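16th May -- Sestelum, folding task, student team

Umesh Nautiyal on teleop, me logging. Orange cloth again, the one with marker writing on it. Goal for today was a clean corner grasp with the left gripper before we try any folds.
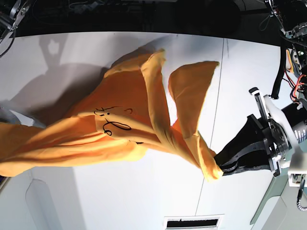
Left gripper on a corner, cloth partly off the table.

Kamlesh changed the close threshold to 8 after the January notes. I want to compare that with the old setting over the same number of runs.
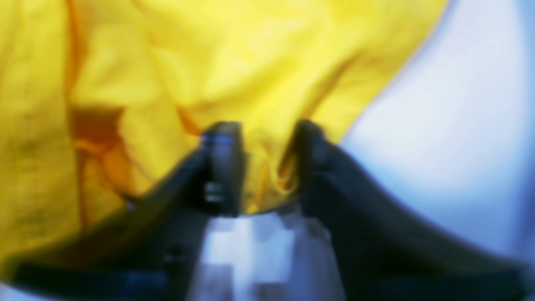
Wrist view is too soft to judge the grip from, so I'm labeling from the top view for now. Episode 112 needs a second look -- ask Abhishek Rajput. 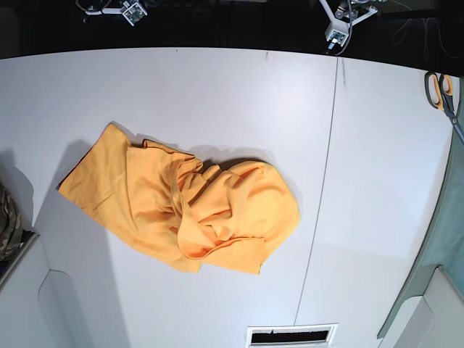
Heap on the table, both grippers clear.

To do: refocus the wrist cameras, write down the start pose.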